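Search this forum
Woodworking > Furniture Projects > Dressers and Sideboards

Dresser to sideboard: bracing the case after the drawer rails come out

Joscha_F
Converting a four-drawer dresser to a two-door sideboard. Carcass is glued birch ply, solid front rails dadoed into the sides. I want to remove the two middle rails and hang inset doors. How much stiffness do I lose, and does a new back panel make up for it? The piece goes in the dining room opposite this table and will hold plates and serving stuff.

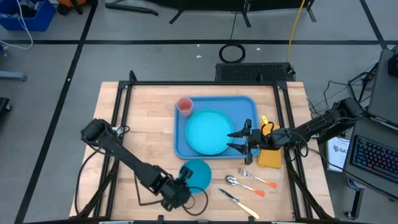

Table with the blue tray and napkin.

B_MacAulay
The rails do very little against racking. The back does nearly all of it. Pull the stapled hardboard, rabbet the sides if they have the thickness, and glue and screw in a proper ply panel. Keep the top and bottom rails.

Lenihan
Disagree on the rails. They keep the sides from bowing, and inset doors will show a bow right away. Leave one rail, or put in a fixed center divider. I took both out of a Morrison dresser and the door gap opened up by May.

B_MacAulay
Was the divider housed top and bottom on that one, or was there no divider?

Lenihan
No divider. Shelf on pins.

B_MacAulay
Then the shelf was the problem. A fixed shelf in a dado ties the sides together at mid height, same as a rail would.

Joscha_F
Fixed shelf is fine with me. Next item is finish. The dresser top is going to get the same use as the table, so I'd like something that can be repaired in spots.

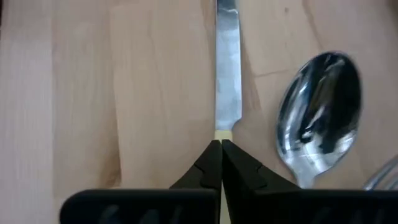 Can a hardwax oil go over old lacquer if it's scuffed first?
It needs bare wood to soak into, so strip or sand the lacquer off completely before the first coat.

Lenihan
Sand to 120, then 150, and stop there. Past that the oil doesn't take evenly. Watch the veneer at the edges.

Joscha_F
Noted. Current plan: new glued back, one fixed shelf at mid height, center divider housed into the shelf and bottom, oil on the top only. Hinges are the Davar inset ones, bored 11 mm deep into 18 mm doors.
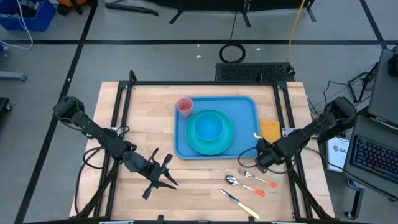 Wekesa Mfinanga: Check the bore depth against the hinge sheet before you cut anything. Some inset cups need more than 11. I'd also leave the divider out, as a fixed shelf and a glued back are plenty on a case that size and you lose the wide opening for platters.

Lenihan
Still want the divider. Two doors need something to close against.

B_MacAulay
A strip behind one door does that.

Back to top | Contact the moderators | Forum rules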